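Juvon Clay Rice Pot, 2 litre
Made in Bragança, sold by Jitlow of Grurnham
Item 344

We've wanted a proper clay rice pot in the shop for years, and the Juvon is the one we kept going back to. It's a deep, round-bellied pot with a heavy lid, thrown by Dirceu Frota and glazed on the inside only, so the outside keeps that rough, biscuity feel that's lovely to hold. It goes straight on the gas, straight into the oven and straight on to the table. If you've only ever cooked rice in a thin steel saucepan you're in for a treat!

What it does well

Clay takes its time to warm up and then stays warm for ages. For rice that's just what you want. The grains at the bottom don't catch while you're looking for the soy sauce, and when you turn the heat off the pot goes on cooking gently by itself. You'll get a bit of golden crust if you leave it on a touch longer, and we have had people in the shop tell us they now bought the pot for the rice and kept it for the crust.

The lid sits down inside a little gutter at the rim. Steam collects under it and runs back into the pot, so you don't get the starchy spitting all over the hob that you get with a loose lid. There's a small hole near the knob. Keep it clear, and point it away from you when you're cooking.

It's good for much more than plain rice, too. Beans come out creamy. A chicken and rice supper works beautifully, all in together, and so does a thick soup on a cold day in January. Mushrooms are our favourite thing to put in it at the moment (Dalva Toledo, who looks after the cookware side of the shop, has been bringing in mushroom rice for lunch and there's never any left).
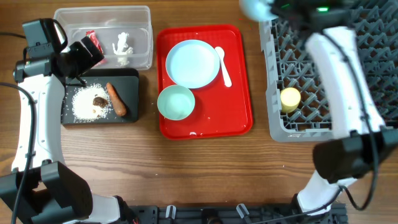 Dalva's way is to fry the mushrooms in the pot first with a knob of butter and plenty of pepper, take them out, and then start the rice in whatever is left behind. The mushrooms go back on top once the heat is off. She uses a plain long-grain white rice and stock in place of water, and she's firm about not lifting the lid. A handful of chopped parsley at the end, or a squeeze of lemon, and you've got supper.

Basic rice in the Juvon

Rinse the rice in cold water until it runs mostly clear, and let it drain well. Put it in the pot with a pinch of salt and the cold water. One and a half parts water to one part rice suits most white long-grain kinds, though you'll want a little more for older rice and a good deal more for brown.

Lid on, low heat to begin with, then up to medium. When steam is coming steadily from the hole, turn the heat right down and give it some 10 minutes. Turn it off and leave it alone until you've laid the table and called everybody twice. Then fluff it with a fork or a wooden paddle.

If the crust sticks more than you'd like, pour in a splash of hot water, put the lid back and wait a bit. It will lift off in big pieces.

Size

The 2 litre holds enough cooked rice for four hungry people, or two with plenty left for frying the next day. Please don't fill it much past halfway with dry rice and water, as it does need the headroom. Dirceu makes a bigger one as well, but it's slow to come through the kiln and we only get it now and then. Ring us if you'd like to be told when one turns up.

Which hobs?

Gas is best, and it's what the pot was made for.
Electric rings and ceramic hobs are fine with a heat spreader underneath.
Induction won't work, even with most spreaders. We've tried a fair few.
Ovens are fine, but put the pot in cold and let it heat up with the oven.
Wood stoves and barbecues are fine once the flames have died down.
Microwaves will do for warming leftovers, with the lid off.

Before you use it

New clay needs seasoning. Soak the pot and lid in cold water overnight, dry the outside, then fill it with water and a few spoonfuls of flour or cooked rice. Bring this slowly to a simmer and let it tick over for half an hour. Let it cool right down before you empty it. The starch fills the tiny gaps in the clay. You may see fine lines in the glaze after this and that's quite normal, they're part of how this sort of pot settles in.

Looking after it

Wash it by hand in warm water with a soft brush. Go easy on the washing-up liquid, and never leave the pot to soak in it, or your next lot of rice may taste of lemons. Dry it upside down on a rack with the lid off. Store it with the lid ajar and a bit of kitchen paper inside.

The one thing it hates is a sudden change. Don't put a hot pot on a wet worktop or a stone one, and don't run cold water into it straight after cooking. A folded tea towel or a cork mat is all you need. The bottom will darken over the gas, and we think it looks all the better for it.

Serving from it

Bring the whole pot to the table if you can. Rice keeps hot in it right through to second helpings, and there's something very cheering about taking the lid off in front of people. If you're making a salad or letting the rice cool for frying, tip it out while it's still steaming and spread it about with a fork so it doesn't clump, then get it into the fridge as soon as it's cool. A big, wide bowl makes this much easier. 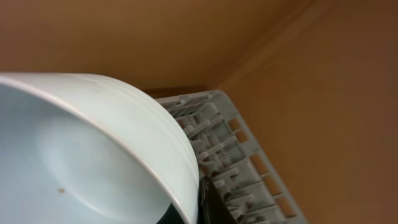 Large white bowl with a thick, rounded rim. Not included with the pot.

What's in the box

The pot, its lid, a cork mat and a folded card with Dirceu's own seasoning notes, in Portuguese and English. His instructions are shorter than ours and a bit stricter about soaking.

Every pot is made by hand, so the colour runs anywhere from a pale sandy brown to a deep brick red, and the knobs are never quite the same. If you care which you get, come into the Grurnham shop on a Saturday morning and pick one off the shelf. We're happy to put one by if you ring first.

Delivery and breakages

Orders go out within 3 working days, packed in straw and a double box. Have a look over the pot when it arrives. If it's chipped or cracked, send us a photo and we'll post you another. Spare lids can be ordered, but each one has to be matched to its pot, so measure across the inside of the gutter and tell us the size when you get in touch.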